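Section 6. Recording a two-handed demonstration

Cultier Hand Grippers, Set-up and Recording Guide 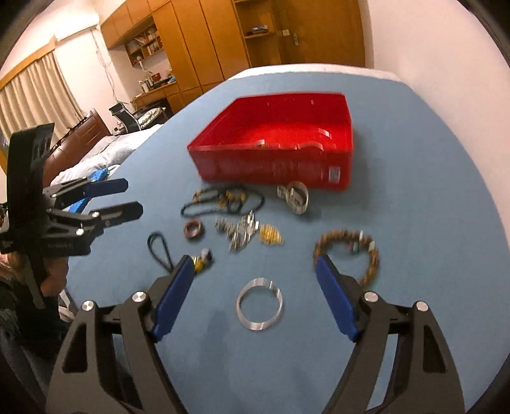
A demonstration teaches the robot one task by having a person do it with a pair of hand grippers. The camera on each gripper records what that hand is working on, and the Prudar software turns the motion into a path the arm can follow. Sorting small items into a tray is a good first task for two hands. With jewelry spread on a smooth blue tabletop and a low red tray behind it, start with a single stiff piece such as the thin silver bangle between the open fingers, and leave tangled necklaces and heaped chains for later sessions.

Before you start

1. Charge both grippers. A gripper that drops below the low battery mark stops recording without saving the current take.

2. Wipe the blue finger pads with a dry cloth. Do not use alcohol or hand cream remover on the pads.

3. Choose a table you can walk up to from the front. Clear a space for the tray and the items, and leave room for both grippers to open fully.

4. Close curtains if direct sun falls on the table. Shiny metal under strong light can hide the edges of a part from the camera.

Note: You do not need a plain background. Furniture behind the table helps the software work out where the gripper is, as long as it stays put during the session.

Pairing and calibration

5. Turn on the left gripper first, then the right. Wait for a steady light on each.

6. In Prudar, open Devices and select Pair. If the software asks for a port, enter 2315.

7. Hold both grippers still over the table, fingers pointing down, until you hear the tone.

8. Squeeze each handle fully closed and release it fully open, twice. The opening shown on screen should return to the same value both times. If it does not, repeat this step before going on.

Recording a take

9. Start with both grippers open and away from the items. Press the thumb button to begin.

10. Bring one gripper down over the item. Close the fingers slowly until the pads touch it on both sides, then lift straight up.

11. Move over the tray, lower the item, and open the fingers before you raise your hand.

12. Return to the starting position and press the thumb button again.

Keep the idle gripper in a relaxed position to the side. It is recorded too, and any waving about will be copied by the robot.

Caution: Do not drag an item across the table to reach the edge. The arm pushes harder than you do and can bend thin metal or break a beaded string.

Caution: Keep fingers, sleeves and hair away from the joints while the gripper is closing.

Discarding a take

If you drop an item or pick up two together, finish the motion, then hold the thumb button until the light blinks. The take is marked as failed and left out of training. Error 1104 means the camera lost its position, usually from a fast turn of the wrist. Go back to step 7.

Move the items to new places between takes. For remote control of the arm in place of hand recording, see Section 7.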